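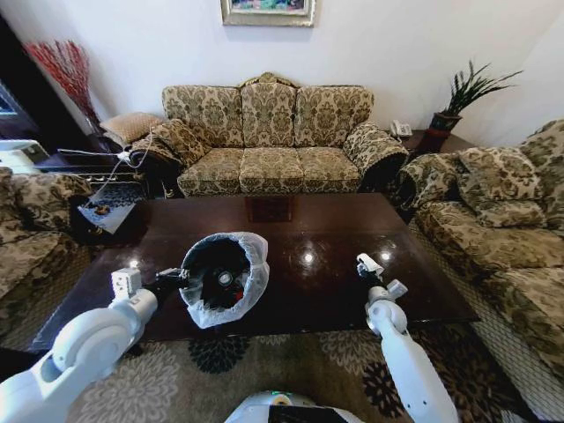 Jotley Foods - Press and Community Team

PRESS RELEASE
16 March 2020

Jotley's snack recipe swap is back, and we want your flapjacks

Hello from the test kitchen at Jotley! I'm Jasmina Pavlović, I look after recipes here, and I've been itching to share this one. Our home snack recipe swap opens today, and it runs online until the end of May.

Last time you sent us 2,000 recipes (I read every single one, mostly with a biscuit in my hand) and the oat and date bars from a reader in Nondthorpe are still the thing I bake most at home. Sticky, chewy, ready in 30 minutes and very hard to leave alone.

This year we're after snacks made from whatever is already in the cupboard - oats, rice, tinned fruit, the end of a jar of peanut butter. No fancy kit please! If it needs more than one bowl and a baking tray, have a think about whether you can make it simpler.

Our friends at Vidmar are giving baking tins to the first 1,000 people who send in a recipe, and my colleague Biljana Karagiannis will be picking her favourites for a free booklet. She likes ginger, so make of that what you will.

To join in, fill in the form on the Jotley website with your ingredients, your method and how many it feeds. Please say if it contains nuts, and give your oven temperature in Celsius or gas mark.

Press enquiries: Biljana Karagiannis, Jotley press desk. Recipe cards can be sent on request.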